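Features
Home | Issues | Funding | People | Subscribe

The long loan

How a small fund in Rulton learned to wait for its money, and what its borrowers did with the extra time

When Lizeth Zapata came to Rulton to direct the Inga Fund, she found a cupboard full of reports. Every group that received money had to send one each quarter, and each report had 79 questions. She took a pile of them home and read them during one weekend. "I learned how many chairs people had bought," she says. "I did not learn if they were going to survive the winter."

The Inga Fund is not large. It lends and gives money to community enterprises in the town and in the villages along the river: repair workshops, a laundry, two kitchens, a transport service for older people. At the time of my visit it had 186 agreements on its books, the oldest of them signed before Zapata finished school. Most were grants for one year. The groups spent the first months hiring somebody and the last months looking for the money to keep this person.

Zapata proposed to the board a thing which sounded quite dull. She wanted to stop most of the one-year grants and to offer instead a loan with no interest, to be paid back over 10 years, with nothing to pay in the first two. A smaller grant would come together with it, for wages. The board discussed it for three meetings. One member resigned, and wrote a long letter to explain that a charity should not be a bank.

I asked her if he was wrong. She thought about it for some time. "He was right that we are not good at being a bank," she said. "We had to learn how to read accounts. Before, we read stories."

The first group to sign was Jalent, a workshop on the old market road which trains people who have been out of work for a long time. They learn to repair household goods and to prepare used car parts for sale. Nayeli Valderrama has managed it for six years. In four of those years, she told me, she gave her own team notice in spring, because the next grant was not confirmed, and in four of those years she took the notice back some weeks later. Two good trainers did not wait for the second letter. 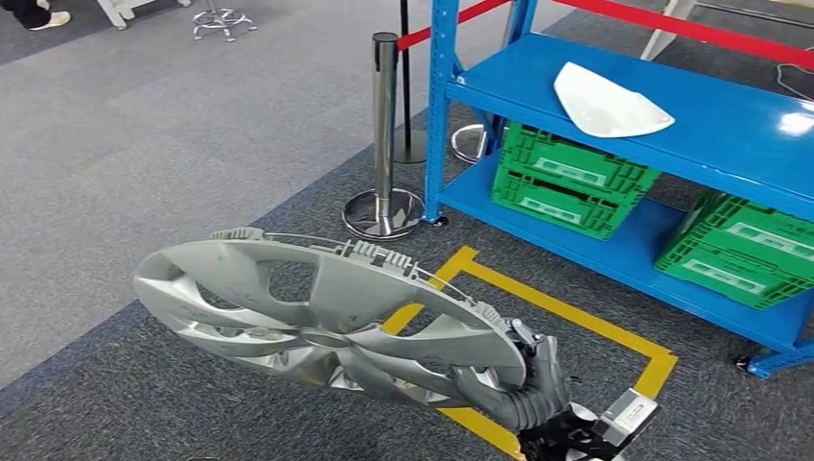
A silver wheel cover, with its spokes and the clips along the rim.

With the loan, Jalent bought the lease of its building and put in proper heating. The rent had been the biggest cost after wages, and it had increased every time the owner changed. Valderrama shows visitors the boiler with real pride. The trainees, she says, stay longer in a warm room, and she does not need a questionnaire to know it.

Not everybody is so content. Hemitel, which runs the transport service, refused the loan and asked for its old grant back. Its argument is simple. A workshop can sell what it repairs, but passengers who pay a small fare for a ride to the clinic will never pay for the bus. A debt, even a kind one, is still a debt, and the people who sign for it are often not rich. The fund accepted this after some months of hard words, and Hemitel now has a grant for three years.

Zapata calls this the most useful quarrel she has had in the job. The fund now asks every applicant, before any form is filled in, where the money will come from in the fourth year. If there is no answer, it does not offer a loan. The quarterly report has become a yearly one of two pages, followed by a visit. The visits take much of her time, and she admits that some places have been visited only once.

What is missing is proof of the sort that bigger funders like. Of the groups that took a loan, the first will begin to pay back in July, and until then the arrangement rests mostly on trust. Valderrama has already put the first payment in a separate account. She checks it more often than is necessary – she told me this a little shyly – and then she goes down to open the workshop.

Last updated: 6 June 2020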